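Ticket 207 — Rinstead booth, backdrop sag and letters coming off
Status: Closed
Opened: August 22, 2019
Category: Fit-out / soft furnishings

Reported fault
The back cloth in the small booth droops between the clips, and the cut-out letters pinned to it tilt forward or drop. Reporter asks whether the cloth should be replaced with a heavier grade. Same complaint was logged in February under ticket 149 and closed without a fix.

Initial checks
Rail is level. Cloth is the black Plenska stock, hemmed along the top edge only. Clips are the small Imberg type and the springs are sound. The hem had been gripped by its outer fold alone, so the clips crept whenever a side curtain was pulled. Letters were held by one pin each, through the upper edge.

Action 1
Rehung the back cloth with each clip taking the full hem. Took up 2 cm of slack at the bottom. Sag reduced but still visible at the right, where the curtain panel pulls on the same line.

Action 2
Added a second pin to every letter, low down, angled upwards into the cloth. Pins go in behind the pale outline so the heads don't mark the coloured part.
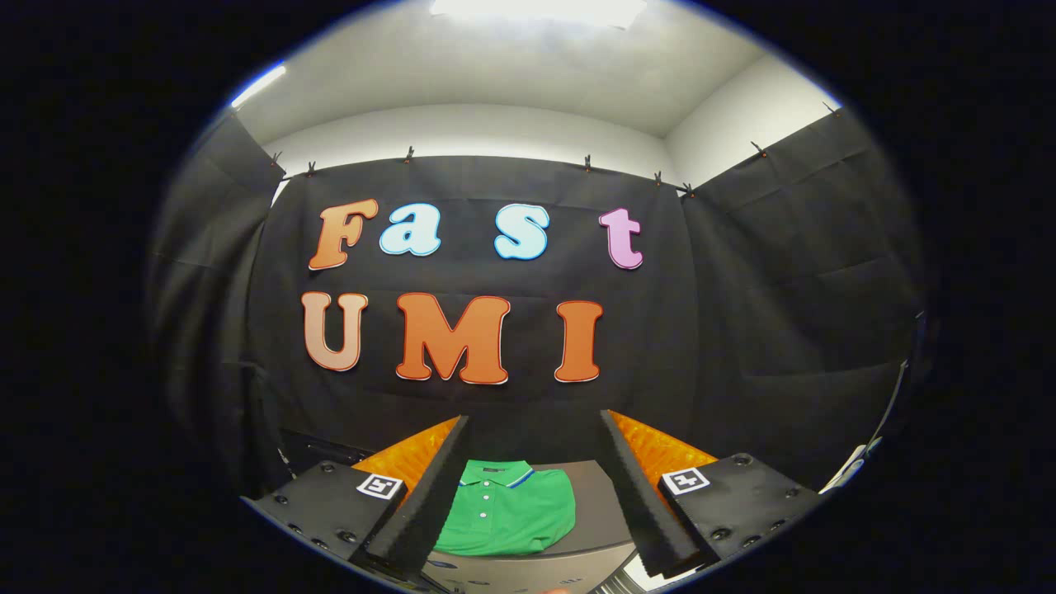

Clip spacing was the remaining item on the list. The Nghiêm fitting sheet asks for equal intervals, but it assumes a bare cloth with nothing pinned to it. Equal spacing was not used on this job. There is a clip above the orange "F" and another above the gap between the "s" and the "t", with two close together at the upper right of the backdrop. The right curtain panel has two of its own. Anyone rehanging this should keep the uneven spacing and ignore the sheet.

Action 3
Left the "UMI" row where it was. The "M" is the biggest letter and the first to lean if the cloth goes slack, so check it before the others. Soft folds in the side curtains are acceptable and do not need steaming.

Follow-up
Checked again after 168 hours. No letters down, no clip movement on the rail. Heavier cloth not ordered. Ticket 149 linked to this one for reference.

Outstanding
Spare pins are down to one box — reorder with the next Imberg delivery.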